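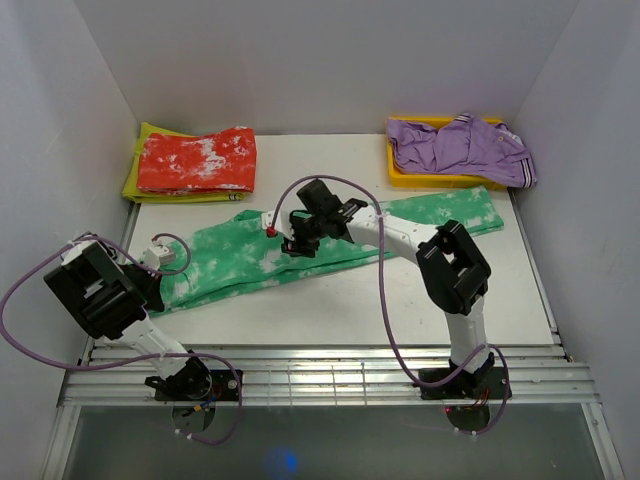 A green and white tie-dye garment laid out across a white table, with folded garments in the corner behind it.

Hurkstead clothes swap returns with two new rooms and a mending table

9 April 2018

The Hurkstead Clothes Swap is coming back to the Pilkington Hall this spring, and everyone who has had a hand in it is very much hoping that old friends and new faces alike will come along, bring a bag of things they no longer wear, and go home with something they will.

For anybody who hasn't been before, the idea is a simple one. You bring clean clothes in decent order, you are given a token for each piece, and you spend your tokens on whatever takes your fancy from the rails. Children's clothes go on a table of their own and need no tokens at all, as little ones grow out of things so quickly that it never seemed fair to ask. Entry is £2 for grown-ups, which goes towards the hire of the hall and the tea urn, and there is a limit of 30 pieces per household so that the sorting can be done before the doors open.

The swap is run by Cimovero, the small clothing reuse shop on Jalar Street, and this year it spreads into two extra rooms at the back of the hall. One will be for coats and shoes, which have always ended up in a heap by the stage, and the other will be given over to mending.
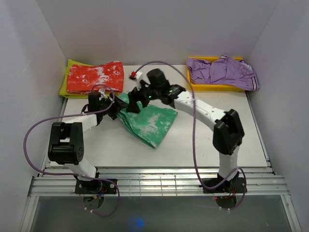 Raed Chidiac
Events and Press, Cimovero

The mending room is the part we have been asked for most often. Gert Modise, who did alterations in the town for many years before joining the shop, will be there all afternoon with her machine and a very large tin of buttons, ready to show people how to take up a hem, close a seam or put a new zip in a favourite skirt.

"People bring me a lovely shirt and tell me it's finished, and it wants one button and ten minutes," said Gert Modise. "I'd much sooner sit with them and do it together, and have a good natter while we're at it."

Bags can be dropped off at the shop during opening hours in the week before the swap, or brought to the hall from 10 on the morning itself. Please wash everything first and check the pockets (last August we found a door key, and it is still in a jar on our counter if it happens to be yours). We can't take underwear, pillows or duvets, I'm afraid. Anything left on the rails at the end will go back to the shop to be sorted for resale or cut up for rags.

Dates, directions and parking details are on the poster in the shop window, and spare copies may be had at the till.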